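Boxing Up Spare Power Cables

Work on a mat, with the carton open and all flaps folded fully back. 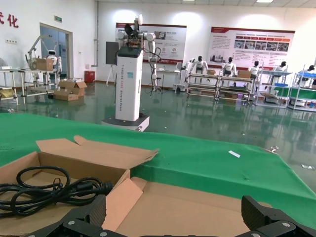 Coil the cable in loops of 40 cm or so it naturally wants to take, never tighter than its old bends allow. Wrapping it round the hand and elbow puts a twist in every turn.

Leave the plug end on top of the coil — it is the part you will look for first. Fix the loops with a hook-and-loop strap. Avoid rubber bands, which perish and mark the sheath.

Flat offcuts of cardboard make good dividers. Cut them 5 mm short of the inside width so they lift out easily.

Label the carton on one end and on the lid: length, plug type, rating. Store it off the floor.

Dorin Pop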